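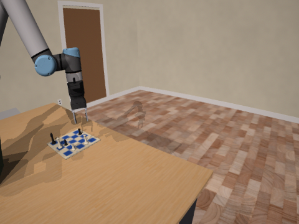
4.2. Audiencia declarada y escucha real

Gretholm atribuye a los pódcast deportivos de debate una retención del 80 %. La cifra procede de sus propios oyentes registrados y conviene leerla con reservas: en la muestra de Erraji, 40 episodios se abandonan antes del minuto 7.

Figura 3. Tablero con seis piezas de ajedrez, entorno simulado. 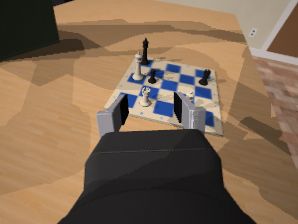 4.3. ¿Polémica o costumbre?

Se repite que el desacuerdo entre presentadores fideliza. Los datos de Clurkico no permiten sostenerlo — tampoco descartarlo —, pues mezclan estrenos y reposiciones.
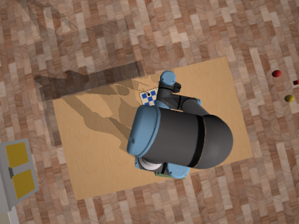 Vollwood eleva la duración óptima a 90 minutos, sin explicar cómo midió las pausas. Mientras no publique los registros, tomamos ese valor como una preferencia editorial.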